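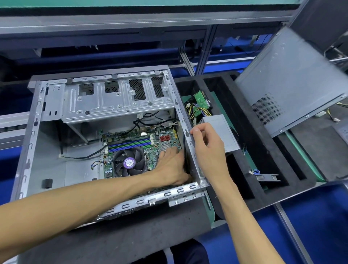 Siririco is looking for people who like taking old desktop computers apart and putting them back together better than they were. We get them by the vanload from offices and schools, and every one has to be opened, cleaned, checked and either rebuilt or stripped for parts. If you already know your way around a board like the one on our bench, with its blue and green memory slots and the red SATA connectors bunched up beside them, wonderful. If you don't, but you've always wanted to get the side panel off and reach in, please keep reading, we'd love to hear from you too!

We have two part-time bench positions open, both starting in May. You'd be working in our shop on the ground floor of the old Menon building, next to the loading dock.

What the work is like

You pick a machine off the shelf, put it on the bench and see what's inside. Some days that means dust, a lot of it. You'll reseat memory, swap coin cells, clean out fans and heatsinks, put on fresh thermal paste, test drives and route cables so the next person can get to them. Then you write up the ticket. Last year we sent out 1,000 working desktops to families, adult learners and small nonprofits, and we'd like to beat that.

Anayeli Cuautle runs the bench and will train you. She started here on Saturdays with no experience beyond fixing her brother's computer, and she is very patient with beginners – less so with people who put screws in their pockets.

You'll also spend part of each shift sorting parts. We keep roughly 200 drives waiting to be wiped at any given time, and the cable bins need constant attention. Some people find this the best part of the job. It's good with the radio on.

What we're hoping for

Steady hands and a bit of stubbornness. You should be comfortable standing for a couple of hours at a stretch and lifting a full-size desktop onto a bench. You'll need to write a clear note in English, as the notes get read by whoever picks up the machine next. No degree or certificate needed. If you've built or repaired a computer, tell us which one and what went wrong with it.

Hours and pay

Afternoons, 1 p.m. to 6 p.m., four days a week. We're closed Mondays. Pay is hourly and we'll tell you the rate in our first reply. Tools, gloves and wrist straps are provided, and so is coffee.

How to apply

Send a short letter to Cathal Ní Mhurchú at the Siririco front desk, or drop it off in person any afternoon we're open. A page is plenty. We invite everyone we're considering to come in for a paid trial shift at the bench – you'll get a machine that won't boot and all the help you ask for.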